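8/27/23

The centrifuge is out of balance again, and I have been told to stand next to it and look concerned, which I can do. It's the bench centrifuge at the back of the Mosow field station, a beige thing with one working hinge, and it walks. Left alone for a full spin it'll travel the length of the counter and put its cord under strain. So I stand with one palm on the lid and think about lichen.

Lichen is what I'm here for. I came up to Mosow at the start of the summer to collect reindeer lichen from the rocky ground above the lake, dry it, crush it, and find out how much nitrogen is in it and where that nitrogen came from. Put like that it sounds like a reasonable use of a person. What it means from one hour to the next is that I kneel on granite with tweezers and a paper bag, picking spruce needles out of something that looks like a pot scrubber.

A spruce needle has its own nitrogen, you see, and it's the wrong nitrogen. One needle in a sample won't ruin your life, but twelve will give you a very exciting result that you'll have to take back in front of people. I picked needles for most of June. I picked them in the rain, when lichen is soft and lovely and lets go of everything, and I picked them in the dry spells, when it shatters if you breathe on it and the needles stay put out of spite. By July I was seeing them when I closed my eyes. I'd be brushing my teeth and find myself looking for them in the toothpaste.

We have 60 plots. They run in a line from the shore up to the ridge at Trurkura, and each one is a square of rock with a painted bolt at the corner. The bolts were painted orange so we could find them. Reindeer lichen is pale grey-green, and there's another lichen up there, a crusty one, that is precisely the orange of the bolts and grows in patches the size of a bolt. I've lost whole mornings to it. I've knelt down, unrolled the tape, set out my bags, and then noticed I was about to measure off from a fungus.

(Yes, I know, a fungus and an alga living together. I got an email about this last time. I'm aware of the alga. The alga is welcome at all my events.)

The ridge plots are the good ones. It's windy enough to keep the blackflies down, there's a flat rock for lunch, and the lichen comes in cushions so thick your hand sinks in to the wrist. They grow a few millimetres a year. I try not to do the arithmetic on what I'm putting in the bag. We only take a small piece from the edge of each cushion, and we never take from the same one twice, and I still feel a bit like someone pocketing the soap at a very old hotel.

The shore plots are another matter. Everything there is half moss and goose droppings, and the goose droppings are, from a nitrogen point of view, a catastrophe. There's supposed to be a nice clean gradient from water to ridge. I've seen the early numbers, and what there is instead is a nice clean gradient with a goose sitting on one end of it. I asked whether we could drop the worst plots and was told we could report them "with context." I have since written several versions of the context. None of them get around the word goose.

Once the bags come down the hill the work moves indoors, and the glamour really starts. Every sample goes into the drying oven at 60 degrees until it stops losing weight. The oven is a Barbieri, which I'd like to tell you is a respected name in ovens, but I've never seen it on anything else, and the manual that came with ours is for a fridge. It runs hot on the top shelf and cool on the bottom one, so twice a day you rotate the trays, like a baker whose customers are all mass spectrometers.

After drying comes cleaning, again. This is the second round of needles, the ones too small to see in the field, and it's done under a lamp with finer tweezers and worse posture. There are flecks of bark as well, and bits of beetle, and once an entire tiny snail shell, empty, perfect, about as wide as a lentil. I kept the snail. It lives in a vial on the windowsill with a label, because by that point in the summer I was labelling everything, including my mug and the good chair.

Then grinding. Dry lichen under a pestle sounds like someone eating cereal in the next room. You grind until it stops sounding like anything, and then the powder is supposed to be fine enough. It gets up your nose. It gets in your sandwich, which tastes faintly of basement. I've asked about the ball mill on the main campus, which does the same job in two minutes while you drink a coffee, and there's a form for that. I've filled out the form. I expect to hear back in September, a few weeks after I've ground the last sample by hand.

The powder gets weighed into tin capsules no bigger than a pencil eraser, and each capsule is folded shut with two pairs of tweezers and squashed into a little ball. If you've ever tried to wrap a birthday present for an ant, you have the idea. The balance is sensitive enough to notice the door opening down the hall. It also notices when you sigh, so you learn to sigh away from it, over your left shoulder.

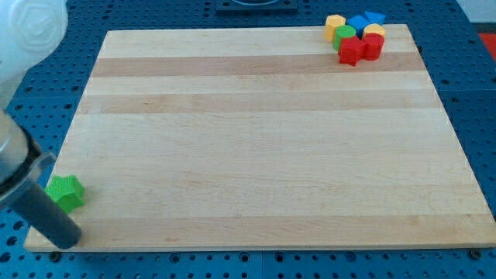 I should say something about the numbering, as I've been complained at. Each bag has a number for the plot, a letter for the cushion, and then a date, and this was my system and I was proud of it. What I hadn't thought through is that the tray at the spectrometer has its own system, also numbers and letters, and that one day I would be holding a tray position called 14C and a sample called 14C that did not belong in it. I noticed at the end of the row. I had to unpack the whole tray, ball by ball, and check every one against the notebook. The row took the afternoon. My next project will use colours, or the names of birds.

The tray had to be right before it went in the mail. We don't have a spectrometer at Mosow. We have a centrifuge that walks and an oven with a fridge manual. The capsules go down to the lab at Drasimell, packed in foam, in a box I've taped so thoroughly that I got a note back asking me to please tape it less. They run the samples overnight and send a spreadsheet, and the spreadsheet is the only part of all this that resembles what I thought science would be when I was a kid. You open it and there it is. A number for each bag, and behind every number a particular wet knee.

The first spreadsheet came back in the middle of the month. I'd love to report that I sat down with a cup of tea and a clear head. I opened it on my phone, standing on the dock, which is the one place with any signal, and scrolled sideways for a quarter of an hour with my thumb. Most of it looked sane. The ridge samples are low and steady, as you'd hope for something that lives on rain and stubbornness. The middle plots wander around a bit. One of them, in a dip where the snow sits late, came back much higher than its neighbours, and I don't know why. I've been up to look at it again. It's a dip. It has lichen in it. I stood there for a while in case it wanted to tell me something.

My guess is meltwater. Snow catches whatever falls out of the air all winter and lets it go in a week or two, and if you happen to be a cushion of lichen at the bottom of the dip then that's your whole grocery order arriving at once. It's a decent guess. It's also the kind of guess you make when you have one strange plot and would like a paper out of it. To check it properly I'd need snow, and so I'd need to be here in the winter, and I said this out loud in the kitchen before I'd really heard myself.

So that's being discussed. There's a woodstove. There's a snowmobile that everyone describes as "mostly fine." The road in closes after the first heavy fall and you bring your food with you, and I've already started a list, which at the moment reads: coffee, socks, tweezers.

In the meantime there are the last of the ridge bags to clean, and a row of capsules to fold, and a centrifuge that has moved a good hand's width to the left while I was typing this with my thumb. I'm going to go and stand next to it again.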